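The left thumb again

13 March 2023

I have now replaced the same tendon in the same thumb on the same hand 2 times since the new year, which I think qualifies me to write a blog post about it. It does not qualify me to fix it permanently, as you will see.

For anyone new: I look after a two-armed machine we call Flastamby, after a typo in a purchase order that got into the asset register before anyone could stop it. Flastamby has a pair of five-fingered hands. The arms are lovely. The arms start up, find home and do as they are told. The hands are where my life goes.

Each finger is pulled closed by a cord running through little guides, and opened by a spring. Cords stretch. Everybody who sells you cord has a chart saying theirs stretches hardly at all, and I own several of these charts. The stuff I use now is called Plorard and comes on a spool so small that the shipping box looked empty. When a cord has stretched enough, the finger closes a little late, and a late thumb means that whatever you were holding leaves.

The maker's manual gives retensioning one page. The page says to turn the adjuster "until correct." I went looking for a definition of correct in the other 200 pages and came back with a strong opinion about cable routing and nothing else.

So this is my own version, in the order I do it. Power off at the wall, arms parked on the foam. Wrist cover off, two screws, into the magnetic dish. Back the adjuster all the way out, then bring it in until the fingertip just twitches. Quarter turn more. Power on, run the open and close cycle 28 times, power off, and take up whatever slack has appeared. There will be slack. A new cord settles in its guides like a cat on a coat, and if you skip the second pass you will be doing the whole job over by the end of the day. 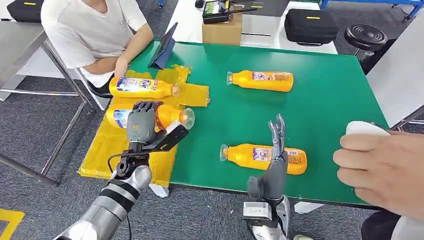 Once the tension feels right I check the zero, and I do it with the hand open and upright, because gravity will flatter a bad zero if you let the fingers hang. I step the software through each joint and write the offsets in the notebook. Anything more than 13 counts away from last time gets its own line and a rude word. After that comes a grip on something awkward, with no hurry. I like to have one hand doing the holding and the other standing by with its fingers up, the way the right one is there over its own orange bottle while the left wraps around the one near the yellow sheet. A bottle on its side is a good honest test. It wants to roll, the neck is a different size from the body, and a hand with one lazy finger will generally give itself away.

Then I leave it closed and go make coffee. A grip that is fine when you start the kettle and fine when you come back is a grip I will sign for.

The next check is the one I skipped for most of last year, to my cost, and it's passing something between the two hands. Either hand alone can be a touch out and get away with it. Put both on the same object and they argue. You hear it before you see it, a sort of thin complaining from the wrist motors, and if you ignore that for long enough you get to order parts from Bundgaard, who are very pleasant and quote in weeks. 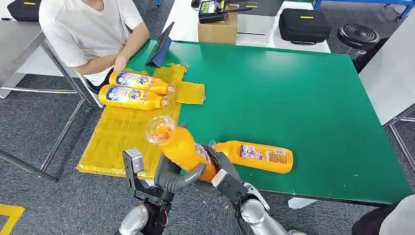 What I listen for is the whine dropping off within a second or so of the second hand closing. If it keeps going, one of the offsets is wrong, and it is always the one I was proudest of. Back to the notebook. I change one joint at a time now, having once changed four and spent an afternoon finding out which of them had been fine.

Other small things, while I have the covers off:

The cable along the left forearm wants a loop with some give in it. I used to tie mine down nice and tight because it looked professional. It looked professional right up to the first big wrist rotation.

Wipe the fingertips. They pick up everything, and a dusty finger slips in exactly the way a slack one does. I have retensioned a perfectly good index finger over what was probably biscuit.

Don't use the Fledex grease on the guides. It is excellent grease and it turns Plorard cord into something like a bootlace from a pond. It's fine on the wrist bearing, a thin smear, less than you want to put on.

Label the spare cords by finger. They differ in length by so little that you won't notice until the cover is back on.

The current thumb cord has a slightly bigger knot and a dab of glue on it, and I've filed down a burr in the last guide that I suspect has been the villain all along. I suspected the previous guide in much the same tone of voice. If it holds until May I'll write up the knot properly, with a drawing. The spool has plenty left on it either way.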